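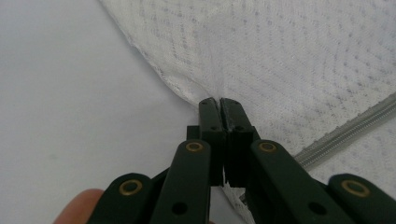

White textured fabric, creased where it is pinched

Mesh laundry bag keeps opening in the wash
Posted by Merkenmont, 09/07/2019

Washing delicates at 30 °C in a mesh bag. The zipper works open during the spin. Is the bag too full?

Rarside
Probably. Fill it halfway and lower the spin.

Ackroyd

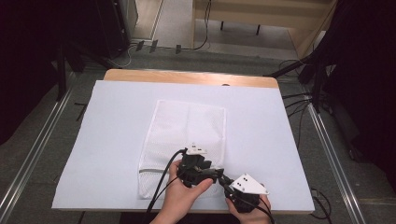

Zipper creep comes from load pressing on the slider. Lay the bag flat before filling and smooth the fabric along the teeth. On a bag like this one, with the zipper along the lower edge, check near the corner, where the mesh can bunch. Close it fully and put a small rubber band through the pull.

Arwel James
I just use a pillowcase.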